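Thursday, September 6, 2018

Shirts, second day of folding

Started at the usual time, bed made up with the checkered cloth again. I still think we should swap it for something plain when we get to the patterned shirts. Checks on checks make it hard to find your edges, and I lost the line of a hem twice this morning. Jannik Wiegand says leave it, people at home fold on whatever is on the bed. Fair enough. It stays.

Pile for today was everything marked "button front, long sleeve" from the Zistmont bag. Left the polos and the two knit things for next time. Pockets checked first. One bus ticket, one loose button (white, four holes, put in the jar).

Method is the one we wrote up in April with one change. We used to fold the sleeves in before smoothing the body. Now the body gets smoothed first, top to bottom, and the sleeves are left wherever they land until that is done. It takes longer at the start and the fold comes out squarer. The board in the Tosh instructions is 40 cm wide, too wide for the shelf here, so I am folding to the shelf and ignoring the board.

Plain shirts went first. The white poplin one is the easiest thing we have, it lies flat when you look at it. The green one has been washed too hot at some point and the placket pulls in, so the front never closes straight. I folded it anyway and put it at the bottom of the stack. The thin gray one slides off its own folds and needed a second go.

After that the plaid, blue with white and black, the one with the embroidery on the body and the diagonal-cut pocket. I like this shirt for practice. The bands give you something to line up against, and the pocket is a good check: because its plaid runs on the slant, you can tell at once which part of the front you are looking at even when the rest is bunched. The collar keeps its points up and has to be pressed down by hand before the last fold or it leaves a lump in the stack. Laid out full width, with one sleeve stretched to the side, the cuff goes over the edge of the bed. Next time start it further in. The other sleeve has to be picked up and brought across without dragging the shoulder with it, and the cloth likes to bunch right at the base there. Lift, let it hang a moment, then lay it down.

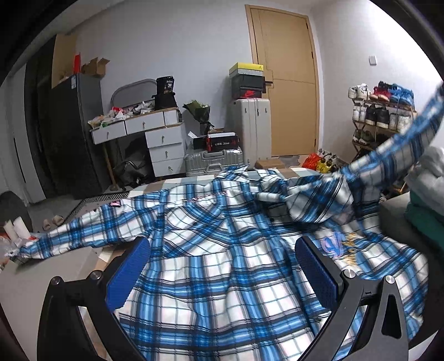
Steps as used today

1. Button the top button and one in the middle. The rest can stay open.
2. Lay the shirt out on the bed, front up, collar at the far side. Smooth the body from the shoulders toward the hem. Get the long crease out of the front opening before anything else.
3. Turn it face down, holding it by the shoulder seams. Smooth once more.
4. Bring one side in to the middle of the back. Sleeve goes straight down along the fold.
5. Same with the other side. Overlap the cuffs a little.
6. Hem up by a third, then up again to just under the collar.
7. Turn over, press the collar points down, flatten with both palms.

Step 3 is where most of mine go wrong. If the shoulders are not level when it turns, there is no fixing it later and you may as well go back to 2.

Loose ends

Tried the Oltard spray on the cotton shirts, a light mist and a wait of 40 seconds. It helped with the small wrinkles and did nothing for the deep ones. It also left the collar of the white shirt feeling sticky. Not using it again on anything that goes back in the stack the same day.

Shelf: the stack leans to the left if all the collars face the same way. Alternate them - collar left, collar right - and it stands up fine. The label from Tramier says the shelf takes more weight than we will ever put on it, so height is the only limit.

For next time: plain hangers for the two shirts that will not hold a fold, a new lint roller, and the knit things if there is time. Jannik wants to try the plaid one again with the sleeves crossed over the back. I don't think it will fit the shelf that way but we can try it.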